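We use cookies to improve your reading experience. By continuing to browse you accept our cookie policy. Accept | Manage settings

Who should hold the processor?

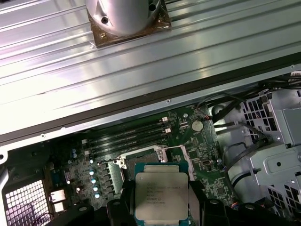
A fair price for a careful hand

At our repair shop on Laskowska we had the Clatis bench arm on trial for 21 days in July. The rental was 2848 for the period, with training included, and now I must decide if we keep it. My opinion is yes, but the seller will not like all my reasons.

The brochure speaks mostly about speed. In our shop the arm is slow. Halina Duda, my senior technician, can change a Xeon and go to drink her tea before the Clatis has finished looking at the socket. If you buy it to save minutes, you will be disappointed.

What I would pay for is the grip. Two fingers hold the chip by its sides, above the open socket, and they do not become tired at five in the afternoon. Anybody who has bent a pin on an old server board knows how expensive one small tremble can be. We repair machines for customers who cannot buy the same board again, and for them I prefer slow.

I have two complaints. The Stulell software, which comes with the kit, wants a new calibration each time we change to another model of case. Jadwiga Malinowski lost most of one Sunday with this. Also the spare finger pads are sold only in packs of six, at a price I find rude.

We tested the cheaper Sultness kit as well. It costs around 3000 less to buy, but its grip was too hard for my taste and I did not let it touch a customer's processor.

So I will sign for the Clatis, if they agree to sell me the pads one pair at a time. I wrote to them about it and I am waiting for the answer.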